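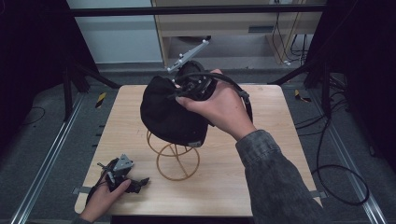 Kusum Wire Hat Stand

Open wire stand for storing and displaying a single cap or soft hat. Curved wire loops rise from a ring-shaped base and support the crown from inside. Finish: tan.

Use
The stand is intended for shelves, dressers, closets and shop counters. It is suited to fabric caps, knit hats and unstructured brimmed hats. Place the hat over the loops with the crown centered, then lower the edge until it rests on the wire. Soft caps may fold or sag between the loops; adjust by hand. The stand does not block or stretch a hat and should not be used to correct a shrunken sweatband.

Not recommended for motorcycle or bicycle helmets, or for felt hats with a stiff, narrow crown.

Placement
Set on a flat, level surface. On glass or polished stone, use the adhesive pads supplied (Altik, 6 per pack). The base has no screw holes and cannot be mounted to a wall. Keep at least 50 mm clear on all sides so that a brim does not touch the wall or a neighboring stand.

Care
Wipe with a dry cloth. A damp cloth may be used on the base, followed by drying. Do not use solvent or abrasive cleaner. Surface temperature should not exceed 60 °C; keep away from heaters and closed display windows in direct sun.

Ordering
Sold singly or in cartons of 6. Kusum stands fit the Sartori open shelf and the Movosness counter tray without an adapter. The adhesive pads can be reordered separately. Trade orders above 2000 units are made to order and ship from September. Color may vary slightly between production lots; state on the order if all cartons must come from the same lot.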